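# Comparing two hands for cup loading

In this page I explain how I compare two grippers on the same kitchen task. I write it for people in our group who start in February, but other labs can use it too. The task is simple to say: take a cup and put it in the top of the dishwasher rack. It is a good test for a hand, because a cup is smooth and the rack has many thin wires.

## What you need

- the two-arm robot, with the Jendison hands or the Skunstead parallel grippers
- one cup, always the same one
- the controller laptop and the head camera

Please do not mix both types on one robot. Dinesh Siriwardena tried this and the gravity settings became wrong on one side.

## Steps

1. Mount the hands and enter the new weight in the controller. Save it before you switch on the motors.
2. Run the finger calibration with nothing in the hand. It takes 60 seconds.
3. Set the closing force to 17 percent. For the Skunstead, start lower and go up slowly.
4. Open the dishwasher door fully and pull out the rack. Check in the head camera that you can see the rack tines.
5. Place the cup in the right hand and close the fingers. Wait until the force value is stable.
6. Move the arm over the rack and stop. Look at the cup from the camera before you go down.

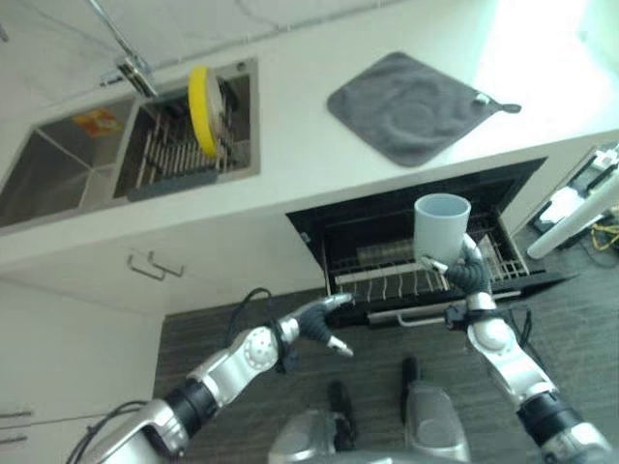 *Step 6: the right hand holds the cup upright over the rack, the left hand is open.*

7. Lower the arm slowly and open the fingers only when the cup touches the rack.
8. Write down the result, also when the cup falls. Repeat with the other type.

With a multi-fingered hand, the fingers need more space between the tines when they open. If they catch on a wire, lift the wrist a little first. Takumi Sekiguchi keeps the log sheet, so send him your numbers after each set.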